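We use cookies to improve this site. Accept | Manage settings

4.2 Recording the demonstrations

Isauro Valdovinos and Natalia Rosales recorded 599 demonstrations with two hand-held grippers, one per operator. The task was folding clothes on a bed. Each run started with the garment laid flat. Runs in which a finger left the camera view were discarded; strap handling accounted for 16 of these. Pose data were resampled before training.

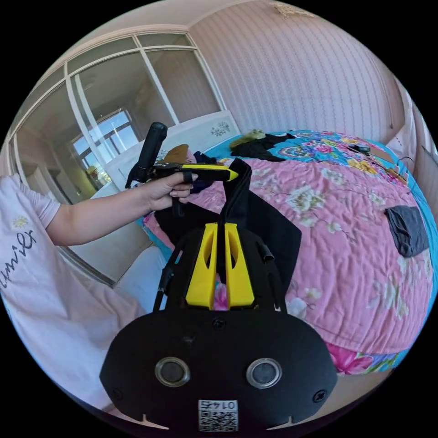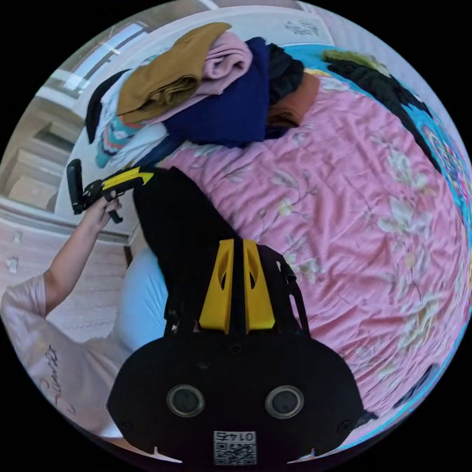

Fig. 5. Black fabric held in the yellow fingers, with the second gripper at the other end.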